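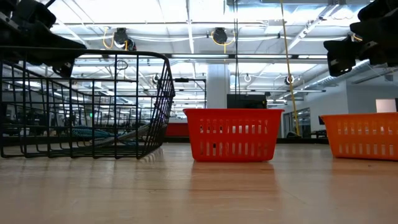
Rollside Gallery: The Basket Season

Posted 2020-05-13 by Tzu-hsuan Yip

Every household has a drawer it doesn't talk about. Ours had six of them, plus a closet, plus the bench by the back door that was bought for sitting on and has never been sat on. This spring, with a great deal of home available to be at home in, I decided that everything loose in the place would get a basket. I have now learned that baskets are also loose things, and need somewhere to go.

What follows is the gallery for the project, such as it is. I had planned 24 pictures with a line under each. The entries are going up as captions first while I sort out the files. Regular readers of Rollside will know how long that sorting can take. Last September's garage gallery is still missing its garage.

The wire one

The big black wire basket is the senior member of the group and behaves like it. It takes up more table than the other two and has a thick rounded rim that's kind to the hands, unlike the rest of it. The grid is fine for anything larger than the grid. Clothespins go straight through. So do pencils, and so did one house key, which we looked for in the basket for two days before looking under it.

The rope

Two lengths of braided rope have been assigned to the wire basket: one teal with a dark pattern, one a grey-tan that goes with everything and pleases no one. Rope is the thing I would tell any beginner to start with. It doesn't break, it doesn't spill, and it can't fall through the holes. It can tie itself to whatever else is in there, so don't put anything else in there.

The red one

My favorite, and I'm not going to pretend otherwise. It's plastic, it's slotted, it's wider at the top than at the bottom, and it throws a soft red glow on the table as if it were something you'd paid for. It came from Uslow, the discount place out past the tire shop, where the baskets are kept in a tower taller than the staff. I have been trying to find it a job worthy of its looks. It was the mail for a week, then the batteries, then the mail again.

The orange one

Same slots, same general idea, different temperament. I bought it on the same trip as the red one because they looked cheerful together, and I stand by that. It was meant for dish towels. My brother-in-law Wei has strong opinions about towels being folded in thirds, and after hearing them I gave the orange basket to chargers and cables, about which he has no opinions at all.

The row

Before anything gets filled I line the baskets up on the table and leave a bit of space between them. I read this in a booklet from Sivell, the shelving people, who call it "staging." It's very calming. You stand there with your coffee and everything you own seems manageable, mainly since most of it is still in the closet. I can recommend staging without any reservations except that at some point somebody wants to have dinner.

The table

Pale wood, glossy enough to give you the colors back. It's the best surface in the place and therefore the one that everything gets put down on. I've been asked in the comments what I clean it with. A damp cloth, then a dry one, and then a short speech to the household on the subject of wet glasses.

The closet, first pass

Out of the closet came 30 hangers, a tent with no poles, the poles to some other tent, and a jigsaw puzzle of a lighthouse. The box says 2,000 pieces. I'm taking its word for it. The puzzle was considered for the wire basket for as long as it took me to remember the key.

The closet, second pass

Everything went back in except the hangers. I consider this progress – the door closes now, and it closes with one hand.

The bench

Still not sat on. It currently holds the baskets I bought to clear the bench, and a bag for the donation center, which is shut for the time being. The bag has been packed twice and raided once, by me, for a colander.

Labels

I tried labels. I have nice handwriting and thought it would be a shame to waste it. The trouble is that a label on a basket is a promise, and within a day the one marked BATTERIES had a banana in it. The labels are in an envelope, and I've put the envelope somewhere sensible.

Still to come

The pantry shelf, the shoe situation, and the thing under the sink. If you have a good use for a handsome red basket that has been the mail twice, leave it in the comments. Towel-folding advice goes to Wei.

Filed under: Home, Storage, Baskets
Previous gallery: The Garage (pictures pending)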